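About the Corthorpe Robotics Club

The Corthorpe Robotics Club is a student club at Corthorpe High School. It was started by Dirk Van Wijk, who teaches physics here and still runs it. Any student in grades 9 through 12 can join, and no experience is needed.

We meet after school in the lower shop, next to the loading door. New members start with basic wiring and a short course in Python. After that they pick a project team. Dues are $2 a meeting, and snacks are included.

Our main project this year is Pliltolero, a two-arm setup that handles paper and other thin sheets. Students write the control code, drive the arms by hand to record practice runs, and keep the log. The log holds 1,204 runs so far, 724 of them on folding. The team will take Pliltolero to the Bornstead Student Automation Meet in November.

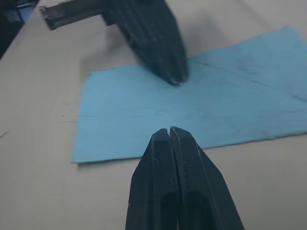 Pliltolero's two grippers at a sheet of light blue paper.

The other teams are Line Following, Small Drones and Repair. Repair also fixes equipment for the rest of the school, mostly printers.

Parts and tools are paid for by dues, the spring plant sale and a yearly grant of $250 from Liem Hardware.

To join, pick up a form at the front office or ask Mr. Van Wijk in Room 2. A parent or guardian has to sign the shop safety page.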